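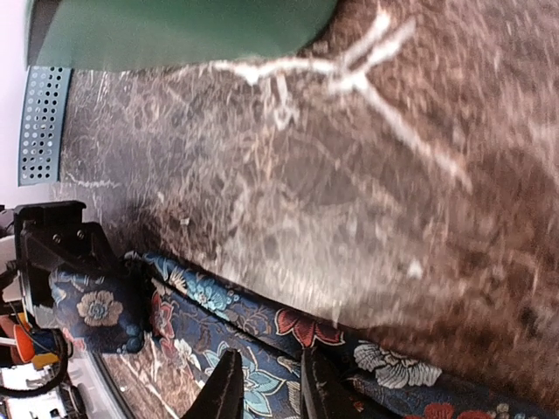
Something green, on my marble-pattern table.

Ogola Drawer Organizer, dark green
Reviewed by Naomi Owino, February 3, 2019

I bought this for scarves and cloth napkins, which had been living in one heap at the bottom of a dresser drawer. It is a plain rectangular box with a partition down the length and dividers across it, so you get two columns of compartments. I have used it for a month, mostly in the drawer and sometimes out on the table when I sort laundry.

The size is good for rolled fabric. A scarf folded in thirds and rolled goes in easily and stays put. Thicker pieces are harder. My yellow-tan one with the black markings is bulky, and if I don't roll it tightly the edge creeps over the center divider into the next space. The thin beige one has never done this.

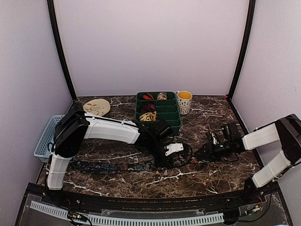 I don't fill every compartment, and I would suggest leaving a couple free. Once it is packed full you have to pull on one roll to get at another, and then you are refolding both. Dark fabric is also easy to lose in it. The green is deep enough that a maroon scarf at the bottom looks like shadow, so I keep the bright ones in back and the dark ones where I'll check first.

The inside wipes clean with a damp cloth. The corners are rounded on the outside, so it doesn't catch on the drawer lining when I slide it out.

My complaint is the dividers. They don't move on mine, and I would have liked one long space for belts. I had a Valto box before this with dividers you could shift, but they popped out every time I lifted it — I got tired of that in 2 weeks.

Good for scarves, napkins and dish towels. Too small for sweaters. I would buy it again for the hall closet.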